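Lesau innings data, README

Ball-by-ball and innings level scorecards for the Lesau club cricket league, mens and womens sides. Put together from scorebooks, the Toft scoring app exports and a pile of scanned PDFs. Read the known problems bit before you use the bowling figures. Please.

What's in it

3,821 innings. Both one-day and two-day games. Two-day games only go up to the first declaration rule change, the later ones are a mess and are left out for now.

Files

matches.csv - one row per match. Ground, toss, result, overs per side
innings.csv - one row per team innings. Total, wickets, extras, overs faced, declared y/n
batting.csv - one row per batter per innings
bowling.csv - one row per bowler per innings
balls.csv - only where Toft exports exist, so not every match. Check the has_balls flag in matches.csv first

All comma separated, UTF-8, header row on top. Empty cell means unknown. Zero means zero. Don't mix them up, the old version did and every did-not-bat came out as a duck.

Columns that trip people up

how_out: b, c, lbw, st, ro, hw, ret, no. "c&b" is stored as c with the bowler repeated in the fielder column. Retired hurt and retired out are both ret, the scorebooks don't separate them

overs: written cricket style, so 14.3 is fourteen overs and three balls. NOT a decimal. Use the overs_balls column if you want to do math with it

extras: total only in the paper matches. Split into wides, no balls, byes, leg byes in the Toft ones. Penalty runs go in their own column, mostly empty

not_out: 1 or 0. A batter on 107 not out has runs 107 and not_out 1, there's no asterisk in the runs column anymore

player_id: stable inside a club, not across clubs. Someone who moved from Ikitz to another club gets a second id. Merging these is on the list

Sources

Toft exports are the cleanest. Paper books from the Ikitz ground were typed in by hand, twice, and the two copies compared. Where they disagreed the bowling column was used as the tie breaker, becuase it usually adds up. Zeton Park books same method, but typed only once, so expect more slips. The source column says toft, paper2 or paper1.

Known problems

- bowling figures from paper1 don't always sum to the innings total. Leg byes charged to the bowler in a few early books
- 3 matches have no toss recorded, toss_winner is blank
- abandoned games: kept if at least one ball was bowled, otherwise dropped
- strike rate not given where balls faced wasn't recorded, which is most paper innings. Don't estimate it from overs
- fall of wicket order is missing whenever the scorer ran out of room
- the July tournament at Zeton Park used 100 ball innings. competition = T100, filter it out if you're doing averages per over

Changes

Latest: fixed overs rolling to 14.6, it now goes to 15.0. Added penalty column. Renamed ground_name to ground, sorry if it broke your script.
Before that: player ids redone for Ikitz. Old ids are in old_id.

Quick check

Add up batting runs plus extras for each innings and compare with the total. All the toft rows should match. If they dont, your download is probably cut short, get it again before reporting anything.

Use

Free for club, school and hobby use. Name the dataset and the version. Don't use it to rank junior players, the under-age games are in there only so team totals work out and the individual names have been replaced with ids.

Pictures 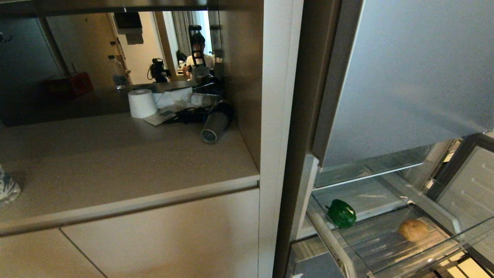

Counter with hair dryer

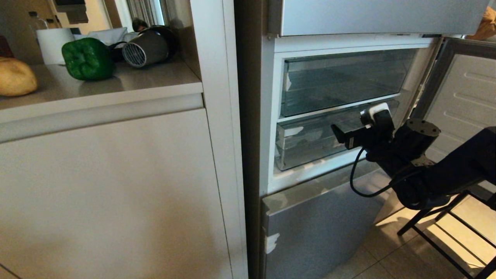
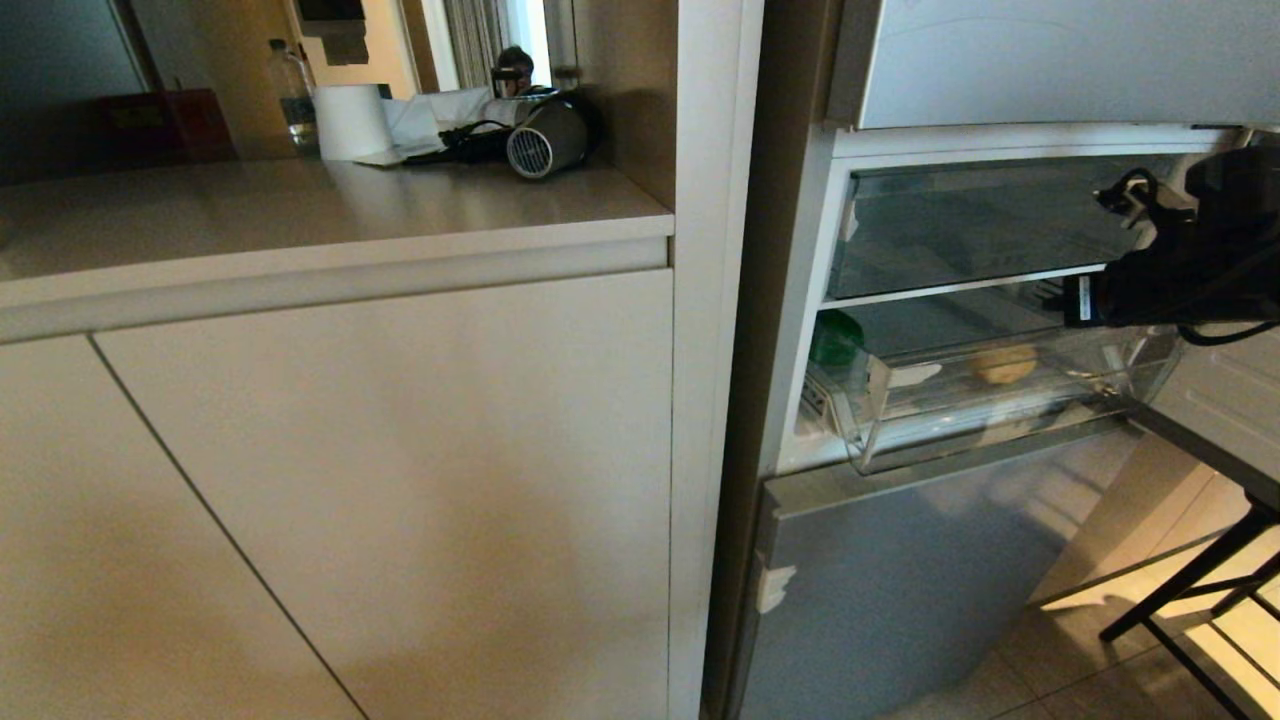

Photos: Lesau innings data project. Same terms as the data.

Reporting errors

Open an issue with the match_id, the innings number and what you think it should say. A picture of the scorebook page helps a lot. "Ikitz second innings looks wrong" doesn't, there are hundreds of them.

Corrections go in with the next version, no set schedule. Scorebooks still to be typed: the rest of Zeton Park, plus two-day games after the rule change.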